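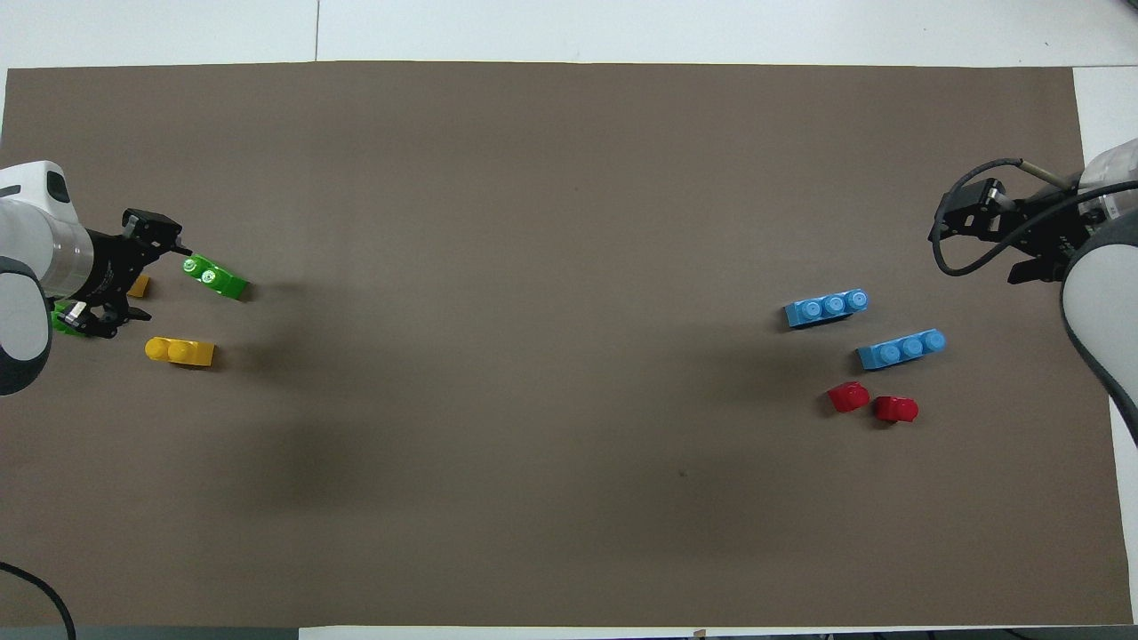

September, getting on for ten at night, and I have finally sat down with the box of letters that Hajar Bouazza brought over from the Atberg house. I had promised myself I would only peek at the top layer and then go to bed like a sensible person, and of course the tea is cold and I have read 28 of them. They are from a woman named Kinder (she signs only with that, so I don't know if it is a first name or a last one) to her sister, and the earliest is from 1878. She writes about bread, mostly. Bread and weather and a cow with a bad temper. I kept thinking I ought to have a proper place to spread them out, something wide and plain like that brown mat with the little building bricks at either side and all that clear room in the middle, and instead I have the kitchen table and half of it is tomatoes.

I do love her handwriting. It leans so hard to the right that you feel it might fall off the page, and when she runs out of paper she turns the sheet and writes straight across what she has already written, which must have saved on postage but is murder on my eyes. One letter took me most of an hour. It was about a coat. Her sister had borrowed it and sent it back with the lining torn, and Kinder says she is not cross, and then says it again further down, and then a third time up the side.

Mother would have enjoyed her. She kept a coat grudge of her own for years, and I could hear her laughing at that part — I had to put the letter down for a bit.

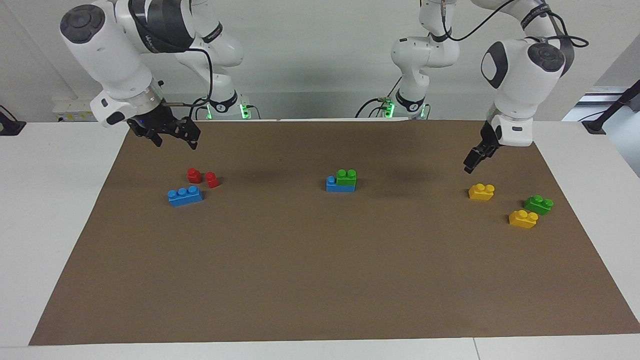

Two white arms over the brown mat, the one on the left with its black gripper open.

Hajar thinks there are 263 letters altogether, going by the list her aunt made, though the list has Saber down as the dog and I am fairly sure from what I have read so far that Saber was the neighbor. He comes to supper and he has opinions about the church roof. I will ask her when she calls. She also wants to know if I would type them up for the family, and I said yes before I had thought about it at all, so that is my winter spoken for!

I must buy more of those soft pencils, and call the library at Trestell about the old parish maps, if they are still open to the public. Knee a little better today. Walked as far as the bridge and back before supper and picked up windfalls on the way, enough for a small pie. Rain starting now, and the upstairs window is still open.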